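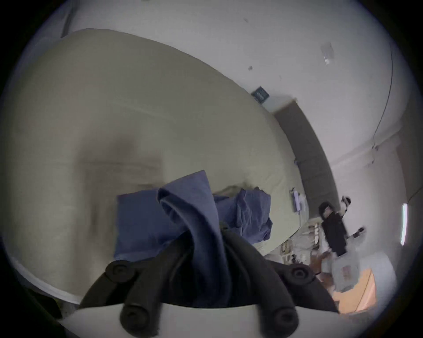

Offline Files stops at 2,415 of 2,728 items and never finishes

Posted in: Windows on laptops > Files and syncing

coldboot_lane

I have a laptop running Windows 10 Pro which I use at home and in the Pleltis office. A mapped drive (J:) points to a share called Jurkita on our file server, Diekmann. I right-clicked the top folder and chose "Always available offline" so that I could work on the train.

The share holds 2,728 files. Sync Center gets as far as 2,415 and then reports that the sync has completed with errors. If I run it again it checks everything, takes 30 minutes and stops at the same number. The laptop is on the office network by cable when I do this, so I don't think the connection is dropping.

Things I have tried:

Restarting the laptop and the server.
Unticking "Always available offline" and ticking it again.
Turning off Uvlow, the backup program we use, in case it was locking files.

There is plenty of room on the C: drive. A colleague's laptop with the same setup shows all the files. Is there a limit on the number of files, or is the cache broken? I would prefer not to wipe it, as there are some documents I changed away from the office and I am not certain they have gone back to the server.
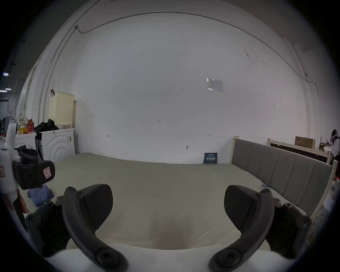 Bed with a pale green sheet against a white wall

baudrate_bill

There's no limit on the number of files. Just reset the cache, it fixes most things. I had the same on an old machine and after the reset it was fine.

coldboot_lane

As I said, I may have changes that are only on the laptop. Would a reset keep them?

packetloss_pam

No, a reset would not keep them. It deletes the whole local store, including anything waiting to be sent to the server. Leave it until last.

If it stops at the same number each time, the likely cause is a fixed set of files that cannot be copied. Check in this order.

1. Open Control Panel, then Sync Center, then "View sync results". Each failed file should have its own line. Note the exact wording. "Access is denied" and "The process cannot access the file because it is being used by another process" have different causes.

2. For "Access is denied", right-click one of the files on the server, choose Properties and look at the Security tab. Your account needs at least Read on the file itself. Files that were moved into the folder from elsewhere on the same volume can keep their old permissions, so one subfolder may be different from its neighbours. The share permissions matter too, but if those were wrong you would probably get nothing at all.

3. For files in use, find out what has them open. On the server, run Computer Management and look under Shared Folders > Open Files. Stopping Uvlow on the laptop makes no difference if a copy is also running on the server.

4. Look at the length of the paths. Deeply nested folders with long names can go past what Offline Files will handle. Shorten a folder near the top and sync again.

5. In Sync Center choose "Manage offline files", then the Disk Usage tab. The limit here is separate from the free space on C: and may be set quite low. Click "Change limits" if it is nearly full.

6. Ask whoever runs the domain whether a file screen policy is set. It blocks chosen file types from being stored offline. Your colleague's laptop may be in a different group and so not be affected.

Before changing anything, deal with your own edits. Go to "View sync conflicts" and settle whatever is listed. Then copy the documents you care about from J: to an ordinary local folder while the laptop is working offline, and compare the modified dates with the copies on Diekmann.
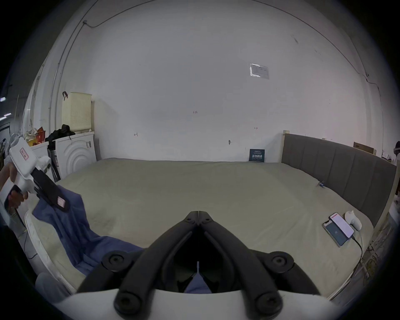 Grey upholstered headboard, with a dark blue cloth over the side of the bed

coldboot_lane

Sync results say "Access is denied" for every one, and they are all in a single subfolder that was moved over from another part of the server in July. My account isn't listed on the Security tab. My colleague's is. I have copied my edits to a local folder and asked for the permissions to be corrected.

packetloss_pam

Ask them to turn inheritance on for that subfolder and apply it to the contents. Then sign out and back in before you run the sync again.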